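Old Dell desktop clicks off after a minute, is it worth fixing?
Hardware Help > Desktops

Posted by Flerden
August 5, 2022

Hi all! I inherited my uncle's old Dell desktop back in March and it ran fine until last week. Now it boots, gets to the login screen, and 90 seconds later it shuts off like somebody pulled the plug. No blue screen, no warning. If I try again right away it dies even faster, but if I leave it alone for an hour I get the full 90 seconds back.

I've blown the dust out and swapped the power cord. I mostly use it for a genealogy database (1218 people so far, my family was busy) and I really don't want to start over on a laptop. Would you fix it or let it go?

47 people found this useful

Jovanine
Sounds like a virus to me. My sister's computer did that and she reinstalled everything and it was fine. Or just get a new one, they're cheap now.

Abhishek Mishra
I don't think it's a virus. The part about it dying faster when you restart right away says heat to me, and a reinstall won't help with that. Please copy your genealogy file onto a USB stick before you do anything else! If 90 seconds isn't enough, pull the drive and read it from another computer with a cheap SATA adapter. I did my dad's that way and it took one evening, most of it spent looking for a screwdriver.

Once the file is safe, go in this order. Unplug the tower, hold the power button for a few seconds, and lay it on its side with the cover off. Wiggle the heatsink gently. If it rocks, one of the mounting screws or clips has let go, and there's your problem. If it's solid, take it off anyway and look at the paste. On a machine that age it's usually gone chalky. Wipe both surfaces with rubbing alcohol, put a pea-sized dab in the middle, and tighten the screws a little at a time, corner to corner. A tube runs 12 dollars at the most, and you'll have plenty left over.

A Dell board in an open case on its side, then a drive caddy and a CPU in a gray holder with the back of a tower at the right, then an open tower on its side: 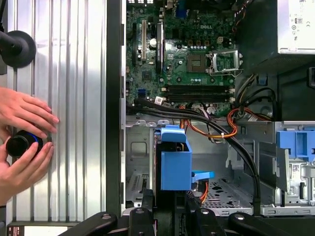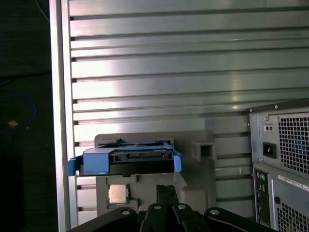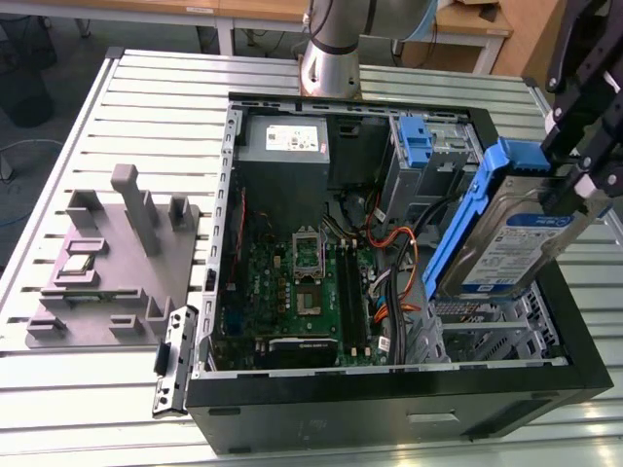 While you're in there, check the capacitors too, the little cans standing up off the board. You want flat tops. If any are domed or have brown crust on them, I'd stop and spend the money on a used tower - your drive can move over as a second disk and you won't lose a single cousin. Also make sure the CPU fan spins up as soon as you hit the button. Mine would twitch and quit, and I blamed the power supply for two weeks before I bothered to watch it. Don't buy a power supply yet, by the way. Some Dells use a plug that isn't standard and you can end up with one that doesn't fit.

So I'd fix it, as long as it's only paste or a fan. Anything past that and I'd let it go.

Xue
Agree with Abhishek on the paste. One thing to add, go into the BIOS (F2 on most Dells) and see if there's an event log. Mine had a thermal entry in there with the time and everything. If it shuts off while you're just sitting in the BIOS, you can rule out Windows. And write down which way the fan cable was facing, I had to redo mine.

Flerden
Thank you both! File is copied, it took me three tries. Heatsink does rock a little on one side so I'm going to order paste tonight.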